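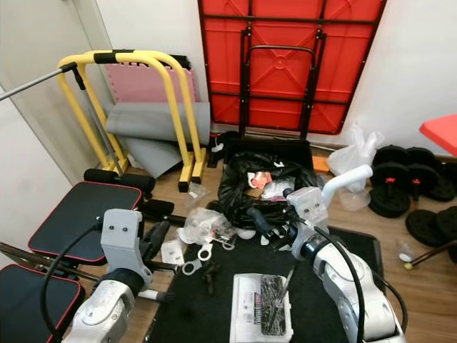

orellana_shop
Cable question on the two-arm cell. The left arm eats its gripper cable. I've replaced it three times since September, always the same break, right behind the connector. The right one has never given me trouble, and I route them differently: left loops up and over the top of the gripper, right drapes down along the arm. I inherited it that way from whoever built the cell and never asked. Do I just copy the right side?

Reading time: 3 min

giklow
Yes. Next question.

wevine13
No. If the left does more wrist roll than the right, a cable lying flat on the arm gets wrung like a dishrag. The loop is slack you need. Make it bigger and clamp it 4 inches back so the connector isn't doing the bending.

giklow
A bigger loop is a bigger thing to snag. You have a dip station and a weight bench in there. I give it 8 days.

orellana_shop
The gym equipment has seniority. And yes, the left rolls a lot more.

Oriana Montecinos
Before anyone clamps anything, jog the wrist to both limits by hand, slow, and watch where the cable goes tight. Mine was fine everywhere except the last bit of one direction, where it pulled straight on the plug. I moved the clamp back and set a soft limit. Also check the screw holes on the gripper block while you're down there. Mine had backed out.

giklow
Soft limits are how you admit the cable won.

Oriana Montecinos
The cable did win. I paid for 3 of them.

orellana_shop
Jogged it. Goes tight at the end of the roll, same as Oriana's. Clamp is moving back tonight, loop stays for now. Sorry giklow.

giklow
Day one.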